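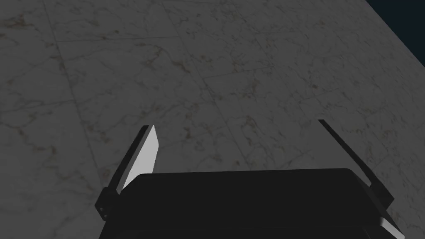

Image de synthèse. Crédit : Grema

Espace presse > Communiqués > Matériaux de construction

Produits Documentation Chantiers Espace presse Contact

Ce site utilise des cookies de mesure d'audience. Tout accepter / Paramétrer

COMMUNIQUÉ DE PRESSE

Grema met en service une ligne de mortiers de chaux en vrac sur son site de Drivurdale

Drivurdale, avril. Grema, fabricant de mortiers et d'enduits minéraux pour le bâti ancien, annonce la mise en service d'une ligne de dosage et de chargement en vrac sur son site de Drivurdale. La nouvelle installation est affectée à la gamme Stivska, composée de mortiers prémélangés à base de chaux hydraulique naturelle. Les livraisons en silo de chantier et en big bag de 1000 kg sont ouvertes aux entreprises de maçonnerie et de restauration depuis lundi. Le conditionnement en sac reste disponible pour l'ensemble des références.

Procédé

La ligne comprend une réception des sables, un séchage, un criblage, un dosage pondéral des liants et un mélangeur à axe horizontal. Les sables sont séchés séparément par coupure granulométrique, puis recomposés au dosage selon la courbe de la référence demandée. La teneur en eau résiduelle est mesurée en sortie de sécheur ; tout lot hors tolérance est renvoyé en tête de ligne avant contact avec la chaux.

Le mélange est réalisé à sec, sans résine ni ciment ajouté. Les pigments minéraux, lorsque la formule en comporte, sont introduits par une trémie indépendante, nettoyée à chaque changement de teinte. Le chargement des silos s'effectue par manche télescopique avec aspiration des poussières, celles-ci étant captées sur filtre à décolmatage pneumatique.

« Le point délicat du vrac est la ségrégation. Un mortier homogène à la sortie du mélangeur peut arriver déclassé sur le chantier si la hauteur de chute est mal maîtrisée ou si le silo est vidangé par à-coups », indique Riet Van Loon, responsable des formulations chez Grema. « Nous avons resserré l'écart entre les coupures de sable et modifié la géométrie du cône de vidange. Les prélèvements sont faits en début, en milieu et en fin de silo. »

Gamme concernée

La gamme Stivska livrée en vrac comporte 5 références :

- Stivska Assise, mortier de hourdage pour moellons et pierres de taille ;
- Stivska Joint, mortier de rejointoiement à granulométrie fine ;
- Stivska Gobetis, couche d'accrochage projetée ;
- Stivska Corps, corps d'enduit intérieur et extérieur ;
- Stivska Finition, enduit de finition taloché ou lissé.

Les références Joint et Finition sont proposées dans les teintes du nuancier en vigueur. Une mise à la teinte sur échantillon est possible après validation d'une planche d'essai par le maître d'œuvre. Les fiches techniques et les déclarations de performances sont inchangées, les formules livrées en vrac étant identiques à celles livrées en sac.

Essais préalables

Avant l'ouverture commerciale, 263 prélèvements ont été analysés par le laboratoire du site. Les contrôles ont porté sur la granulométrie, la masse volumique apparente, l'étalement à la table à secousses et la résistance en compression sur éprouvettes. Une série complémentaire a été consacrée à l'absorption d'eau par capillarité, paramètre déterminant pour les enduits appliqués sur maçonnerie ancienne sans coupure de capillarité.

L'entreprise de maçonnerie Van Dijk a participé à la phase de validation sur la réfection des murs d'enceinte d'une ancienne brasserie. Le hourdage et le corps d'enduit ont été réalisés à partir de deux silos installés en pied de mur, avec malaxage continu.

« La consistance reste stable d'une reprise à l'autre, à condition de régler le débit d'eau chaque matin et de ne plus y toucher », relève Stijn Cuypers, conducteur de travaux chez Van Dijk. « Il faut prévoir une aire stabilisée pour le silo et un accès pour le camion. Sur les chantiers en cœur d'îlot, nous continuerons à travailler en sac. »

Conditions de mise en œuvre

Les prescriptions d'application restent celles des fiches techniques. La température de l'air et celle du support doivent être comprises entre 5 et 30 °C pendant l'application et la prise. Le support est humidifié à refus puis ressuyé. Par vent sec ou en exposition directe au soleil, les enduits frais sont protégés par bâchage et maintenus humides. L'ajout de tout adjuvant sur chantier est exclu.

Le silo est mis à disposition en location. La demande d'implantation doit préciser la portance du sol, la présence éventuelle de réseaux aériens, l'alimentation électrique et la pression d'eau disponible. Un modèle de formulaire est joint au dossier technique.

Organisation commerciale

Les commandes en vrac sont traitées par le service logistique de Drivurdale, placé sous la responsabilité de Gijs Declercq. Les négoces partenaires conservent la distribution des sacs et peuvent transmettre les demandes de silo pour le compte de leurs clients. Les reprises de mortier non utilisé ne sont pas acceptées, à l'exception des big bags fermés et stockés à l'abri.

À propos de Grema

Grema formule et produit des mortiers, enduits et badigeons à base de chaux destinés à la restauration et à l'entretien du bâti ancien. L'entreprise est dirigée par Thijs Brouwer. Son site de Drivurdale regroupe la production, le laboratoire et une plateforme de formation ouverte aux applicateurs.

Contact presse : Nele Leemans, service communication, Grema, Drivurdale

Dossier technique Stivska disponible sur demande.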